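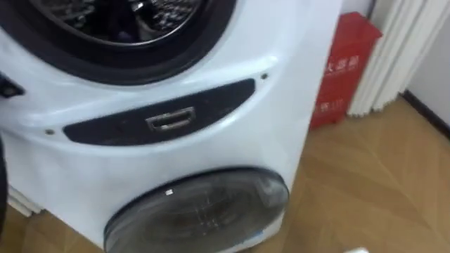

Jarex have put out a second single ahead of the album, and the email that came with it used the word "journey" four times. The song is called Stestutar. It runs to three and a half minutes, it has a big soft synth line that comes in where you'd expect it to, and by the second chorus I had started reading the email again to see if I'd missed something.

To be fair to them, the first single was good. It had a clumsy, lopsided drum pattern and a vocal that sounded as if it had been recorded in a stairwell, and I played it a lot over the spring. Stestutar has had all of that tidied away. The voice is doubled, then doubled again, and the low end has been pushed up so far that on my kitchen radio the verses are mostly hum.

The label, Plarnel, say it is "the sound of a duo finding their true form". They said much the same about the last act they signed, who found theirs and then split up before the tour.

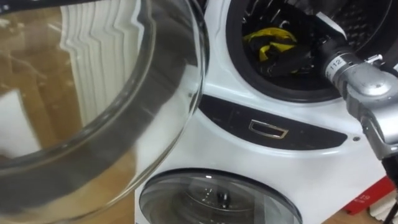
Is the new single worth buying on vinyl?
Only if you already know you like it. The seven-inch has the radio edit on one side and an instrumental of the same track on the other, and both are on the streaming services already.

There are 1,000 copies, numbered by hand, and Plarnel are calling that a limited run. I'd call it a normal run for a band this size. The last "limited" pressing from the same label was still in the racks at my nearest shop well into the following year, with a yellow sticker on it, and I have no reason to think this one will vanish by teatime. If the shop page tells you stocks are low, leave it a week and look again.
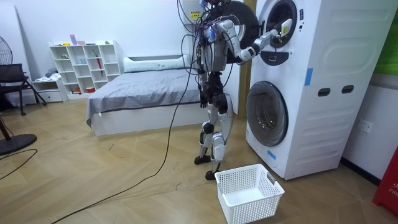

The other half of the announcement is the remix package, and I have more time for that. Blöndal has done the longest of them, nine minutes of it, and has had the good sense to throw out nearly everything except the bass and one line of the vocal. It takes an age to get going. The kick drum doesn't turn up until you've given up on it, and then it stays at the same level all the way to the end, with a bit of hiss coming and going behind it. I can't imagine dancing to it before one in the morning, but it is the only version I've gone back to without being asked.

The remaining mixes are what you'd guess: a faster one, a slower one with rain on it, and one "for the gym". I got halfway through the gym one.

As for the album, it is due in September, 52 minutes long by the track list, with both singles near the front. That always makes me a little nervous — it tends to mean the label isn't sure about the back half. I would love to be wrong. There is a track listed at number nine with no title yet, and I'm hoping that's where the stairwell went.

The launch show is on a Thursday, doors at 7.30, in a room that holds 735. Support hasn't been named. Tickets went up by a few pounds between the first email and the second, so check what you're paying before you press the button, booking fee included.
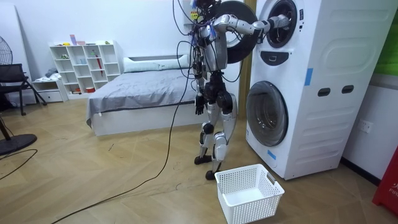

Reaching into the upper drum of the stacked washer-dryer.

12 shares | 3 comments

Search this site Search Go

Contact the newsletter | All rights reserved | Back to top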